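Running a Bitcoin node from the spare room

Telma Palma keeps the books for a building supplies firm in Billdale. In January she set up a Bitcoin node at home, on a second-hand desktop computer that sits under the stairs. It doesn't mine and it doesn't earn her anything. I asked her why she bothers.

"People always ask what it pays," she said. "It pays nothing. I wanted to check my own transactions without asking a website to do it for me. I do the same with invoices at work."

A node keeps a copy of the blockchain and checks each new block against the rules. Palma had been using a wallet app called Prondora, which by default connects to the company's own servers. She didn't mind that at first. Then the servers went down for 6 hours while she was waiting for a payment to clear.

"The money was fine, I just couldn't see it. That was enough for me."
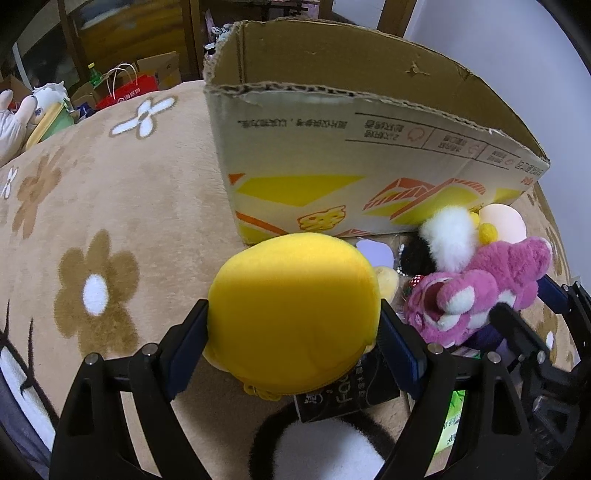

The first download was the slow part. Her broadband is ordinary and the old hard drive was worse, so she gave up after four days and bought a solid state one. With that in place the node caught up over a weekend. The new drive and a bit more memory cost her £193 in all.

"I should have bought the drive first. I'd read that I needed one and I thought, well, let's see."

She had help from Arif Sutanto, who runs a small repair shop in Tullach and has had a node of his own for years. He talked her through pointing the wallet at her own machine and told her to leave the router settings alone until everything else worked.

"Most of the calls I get are about the router," Sutanto told me. "Somebody changes three things at once and then can't say which one broke it. A node will run without incoming connections – it just won't serve as many other people."

Palma opened hers to incoming connections in the spring. She set an upload limit after the first month, when it had sent out more than 300 gigabytes and her son complained about his games.

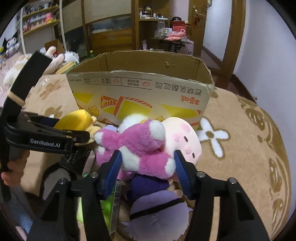 Keys and backups

The node holds none of her coins. Her keys are on a separate hardware device, and the recovery words are on paper in two places, one of them outside the house.

"If the computer dies I lose a weekend," she said. "I'd download it all again and carry on."

She updates the software by hand, usually a few weeks after a release, and checks the signature each time. The next job is a small battery unit, as the power in her street goes off most winters.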